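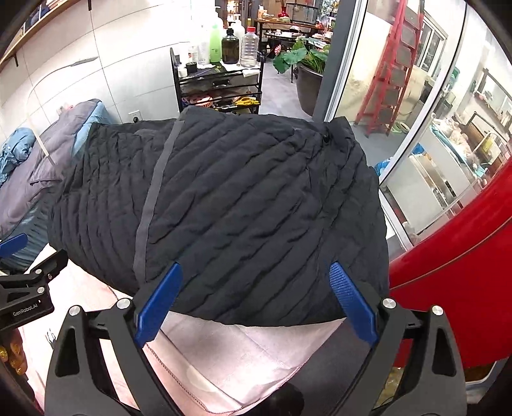 Perception and tooling: March

Release 8 of the Evden grasp-point service is now the default on the garment bench. The main change is in edge selection. The previous version ranked candidate grasps by depth gradient alone, and on quilted fabric it tended to pick a ridge in the padding instead of the garment's outer edge. The new ranking adds a contour term from the segmentation mask and rejects any candidate more than 40 mm inside the mask boundary.

Dark fabric remains the harder case. Depth returns on black quilting are sparse, and the mask can leak along trim strips of a lighter color. We now fill small gaps before contour extraction and treat trim as part of the garment. The label set has been changed to match, so older annotations need to be converted with the script in the Dimudus repository before they are mixed with new ones.

On the replay set of 112 episodes, planning time per grasp dropped to about 100 ms. Most of the gain comes from caching the inverse kinematics seeds between frames. Grasp ranking itself is slightly slower than before.

Two known issues. The Novden planner still ignores cloth hanging below the support surface, and paths that pass under the near edge have to be flagged by hand. The episode viewer loses left/right finger labels when a log is trimmed at the start; reload the full log as a workaround.

The Zanetti branch is frozen. Open merge requests should be rebased onto main, with the replay report attached.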